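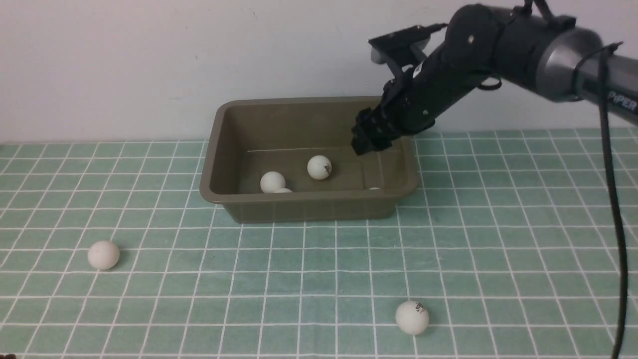 Olive-brown tray, green and white grid, plain wall behind.

Iltance soapstone kit, reviewed by Vesna Petkov
Jun 12, 2020

The Iltance kit comes with two blocks of soapstone, a coarse rasp, a double-ended riffler, three sheets of wet-and-dry paper and a small tin of wax. I paid 41 dollars for it at Prikow and used it through most of May.

The rasp is the best thing in the box. It cuts quickly, and the handle is long enough for a full grip. The riffler is less good. One end has fine, even teeth, but the other skated over the stone until I leaned on it, and then it left grooves that took a while to sand out. I went back to my old Damlow riffler for the inside curves.

The larger block weighs 574 grams and the smaller one 300. Both were gray-green with a few white veins. The larger had a soft seam near one corner, so I turned the block around and put the base there.
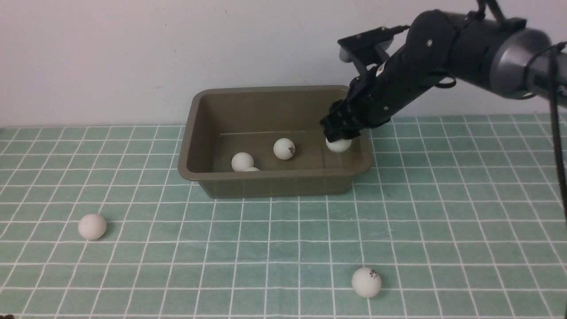

Soapstone makes a lot of dust, and the instructions give it one line. Work damp, wear a proper mask, and do your filing over something that can be carried outside and rinsed. A shallow plastic tub like the olive-brown one here would do, with sloping sides and a thick rolled rim to rest your wrists on. Iltance sells a tray of its own, but it isn't included and I haven't tried it.

The paper stops too early for a good polish. Stojan Karagiannis, who carves a lot more than I do, gave me some finer sheets and the difference was plain after one pass. The wax is fine and there is plenty left.

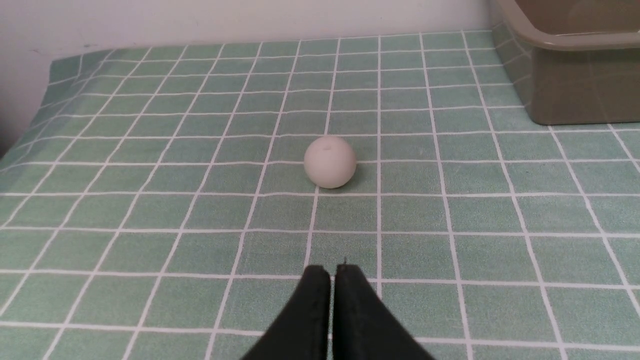
Small off-white ball on the checked cloth.

I would buy the kit again for a beginner and add a better riffler. If you already own files, buy the stone by itself.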